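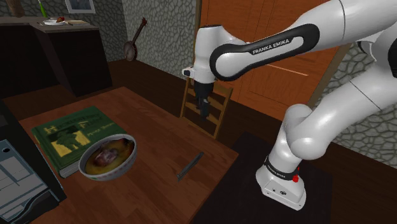

Rovar table room, simulated. Book, bowl and utensil set out, gripper open.

Rovar Grip Monitor
by Cedden

Software add-on for two-finger grippers. Watches the fingers, decides if something is being held, stops the arm if the answer changes. Runs alongside your own controller or inside the simulator.

Status: on sale again. Release 2 withdrawn. Please read the next bit before you order or update.

SAFETY NOTICE – RELEASE 2 – 27/06/2020

What went wrong. Release 2 could report HELD with nothing between the fingers. Happened after a thin part slipped out during a slow move. Monitor kept the last good reading, the arm carried on to the drop point, opened, closed, went back for the next one. No stop, no alarm. Log looked clean.

Why. The held flag was only cleared when the fingers closed fully. On thin handles and rods the change in finger width is tiny, and the filter we added in release 2 smoothed it away. Our mistake, introduced by us. Release 1 doesn't have the filter and doesn't have the fault.

Who found it. Hạnh Tiêu, running utensil picks in the table room. Her run was 123 picks and the monitor called every one of them good. The utensil was back on the table at the end of 6 of those, lying nowhere near the drop point. She went through the joint logs by hand and sent them to Jérémie Bouvier, who had it reproduced by the same evening.

Anybody hurt? No injuries reported to us. One customer had a part land outside the guarded area, on the floor. Guard was in place and no one was near. We are treating it as a safety matter anyway and so should you.

What to do if you are on release 2:
Stop using HELD as an interlock. Today please, not at the next service.
Check whether any door, light curtain or speed limit in your cell depends on it.
Install release 3, or roll back to release 1.
Run the empty grip test (it's in the tools folder) before going back to full speed.
Send us the test log. We want the boring ones too.

If you can't update yet, turn the filter off in settings. Monitor gets twitchy and you will see false stops on soft parts. Safe side of wrong, though.

WHAT CHANGED IN RELEASE 3

Filter gone from the held decision. Still there for the graph on the status screen, where it can't do any harm.
Held flag now expires. If no fresh reading comes in, state goes to UNKNOWN and the arm is asked to stop.
UNKNOWN is its own state now. Used to be lumped in with HELD, wich was a bad idea from the start.
Slip alarm stays on until someone clears it. No auto clear.
Thin part profile added, for handles, rods, pens and so on.
Log records raw finger width as well as the decision.

Finger width alone was never a great signal for thin parts. If you have a wrist camera, use the second check: monitor compares the view before and after the lift, and flags a pick if the two disagree. Works in the simulator too. Needs decent light. Dim views are accepted but you get a low confidence mark on them, and low confidence does not count as HELD in release 3. 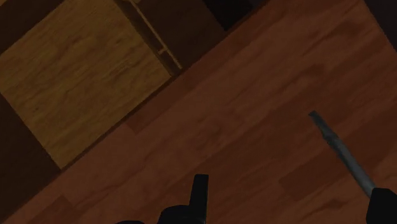 Can I keep release 2 if I only pick large parts?
Please don't. The fault is easiest to trigger with thin parts but the same code runs for every part size, and support for release 2 has ended.

WHAT YOU GET

Grip Monitor, release 3
Table room scene for the simulator, with the objects used in our own tests
Empty grip test and slip test scripts
Thin part, soft part and general profiles
Install guide and fault list (PDF, English and French)
Email support from Cedden

WHAT YOU DON'T GET

Arm, gripper, camera, guard, controller – all yours. Grip Monitor is not a safety rated device and was never sold as one. The old page had the word "failsafe" on it. That was wrong and has been taken out. If you bought on the strength of that word, write to Marcelle Delaunay and she will sort a refund.

Not a replacement for an emergency stop. Not a replacement for guarding. A stop request from the monitor goes through your controller, so if the controller is hung the request goes nowhere.

FITTING

Install goes quickly if your controller already publishes finger width. If it doesn't, you need the Cunha bridge, sold seperately. Old Berlow bridge works for reading but can't pass the stop request, so we no longer recomend it for this.

Set up in the simulator first. Load the table room, run the slip test, make the gripper lose the part on purpose. You should get SLIP, then a stop. If you get HELD, don't go near the real arm, send us the log. Same test again on the real arm at low speed, guard closed, something light and unbreakable in the fingers. Plastic spoon is fine.

After any change to the fingertips, repeat. New pads, worn pads, tape on the tips, all of it shifts the readings. Maxence Delorme on support says worn pads are behind almost half the calls he takes.

KNOWN ISSUES IN RELEASE 3

More false stops than before on sponge and cloth. Soft part profile helps, doesn't cure it.
Status screen graph lags behind the real state. Go by the state word, not the line.
Second check can't judge a pick if the gripper blocks the camera's view of the part. Reports UNKNOWN.
Clearing a slip alarm from the tablet page sometimes needs two presses.
Fix for the last one planned for August. The others, no date yet.

ORDERING AND UPDATES

Release 3 is free for anyone with a release 1 or release 2 license. Same key. Download from your account page, or ask for a disk if your cell is kept off the network.

New licenses are per arm. Simulator use is included, on as many machines as you like.

Bought through a reseller? We may not have your contact details, so the notice may not have reached you. Send the license key to Timothée Lecomte at Cedden and he'll add you to the safety list.

Logs and fault reports go to the support address on your license sheet. Put RELEASE 2 in the subject line if it's about the held fault, those get opened first.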